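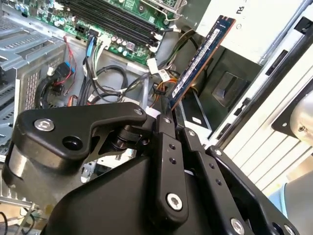

Robot hands come in lots of shapes, and my job this August is finding out which shape is best at taking old computers apart. Grown-ups in my line of work call a robot hand a gripper. The one I'm trying first is called Nosus, and it's all bars and bolts! The thin blue board pinched in its tips is a memory module, the part a computer uses to remember what it's doing right now. It's light, it's narrow, and there are cables hanging everywhere near it, so a big clumsy hand would get tangled in no time.

The other gripper is called Cù. It has softer tips, a bit like pencil erasers. Each hand gets 90 tries at the same jobs here in our Drundale workshop, and I write down every slip, bump and drop (my notebook is getting pretty messy).

What do I look for? Mostly three things:

- Does it hold on tight enough?
- Does it squeeze too hard?
- Can it fit into small spaces?
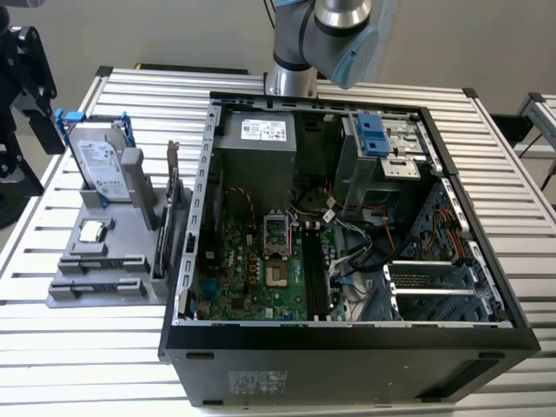

**Why can't one gripper do every job?**

A hand that's great at lifting heavy things is often too thick or too strong for tiny ones. Think about picking up a bowling ball, and then a potato chip. You'd change how you use your fingers, and most grippers can't change nearly that much.

Next I'll swap in Cù and start again from try number one.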